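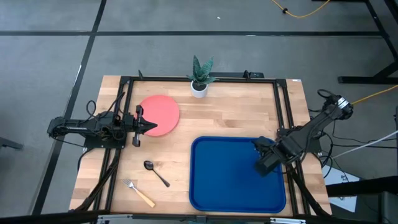
How I Oil a Butcher Block Table (and Keep It Looking Good)

2021-07-17

I put off oiling my first butcher block for so long that it went gray around the sink and felt like a cat's tongue. I had it in my head that it was a big weekend job with special tools. It takes me an evening plus a bit of waiting, and most of the waiting I spend on the couch.

These days I do the kitchen table every April and then again whenever it starts looking thirsty, which in our dry apartment is more often than I'd like. This is the way I do it. I'm sure there are ten other ways and someone will tell me all of them in the comments!

What you need

Food-safe mineral oil (I buy the big bottle from Prodthorpe, but the drugstore kind is fine)
A board cream or wax for the last coat – mine is the Irier one in the flat tin
Sandpaper, 139 cents' worth if you shop where I do, in a medium and a fine grit
Old cotton T-shirts cut into rags
Dish soap, a sponge, a plastic scraper
Coarse salt and a lemon if you have stains

Step 1: Check whether it needs oil at all

Flick some water onto the wood. If it sits up in beads you can go do something else with your evening. If it soaks in and leaves a dark spot, keep reading. Try a few places, especially wherever people eat. The middle of my table is always fine and the edges are always terrible.

Make sure your block has an oil finish, too. Some tables come with a hard clear coat and oil will just slide around on top of those and make a mess. Ask me how I know (it was my sister's table, and she was nice about it).

Step 2: Clear it and clean it

Everything comes off, plants included. Plant pots are sneaky, they leave those pale rings. Scrape up anything stuck on with the plastic scraper, then wash with a damp sponge and a little dish soap. Damp, please! Don't pour water on it. Wipe again with plain water and dry it with a towel.

For stains I sprinkle coarse salt, rub it in with half a lemon, leave it for a few minutes and wipe it off. It did wonders on a beet stain and nothing whatsoever on a black ring from a cast iron pan. That one I had to sand.

Step 3: Let it dry overnight

I used to skip this. Then I trapped some damp under the oil and got cloudy patches that hung around for weeks. Leave it overnight with nothing on it.

Step 4: Sand lightly

Go with the grain, always. Start with the medium paper only where it's rough or stained, then go over the whole top with the fine one. You aren't trying to take much off. When you run your palm across and it feels the same everywhere, stop. Butcher block is a lot of strips glued side by side, and if one is sitting a hair higher than its neighbor you'll feel it – give that seam a few extra passes.

Vacuum up the dust, then wipe with a barely damp rag. Give it time to dry again.

Step 5: Oil it

Pour a puddle in the middle, bigger than feels sensible, and push it out toward the edges with a rag. Do the sides as well, and the end grain twice, since it drinks like crazy. If you can stand to crawl under there, do the underside. I do it every other time and grumble.

Leave it alone for a couple of hours, wipe off whatever hasn't soaked in, and go again. I do 2 coats on a table that's in decent shape. A really dry one might want four or five.

Please don't use olive oil or any other cooking oil. It goes sticky and then it starts to smell.

Step 6: Finish with the cream

Once the last coat has soaked in, rub on a thin layer of board cream in little circles. Wait twenty minutes or so and buff it with a clean rag. I tried the Sosa cream last year and liked the smell better, but it left streaks for me.

In between

Wipe spills when they happen, red wine and coffee first. Put a trivet under hot pans. If a dry spot shows up, you can oil just that spot and it'll blend in after a day or two.

Mineral oil rags can go in the trash. If you used linseed or tung oil, spread the rags flat outside to dry first, since those can heat up and catch fire when they're balled up.

Next up I want to tackle the scratched legs on the same table, so if you've used the Prollden touch-up sticks, let me know which shade you picked for maple.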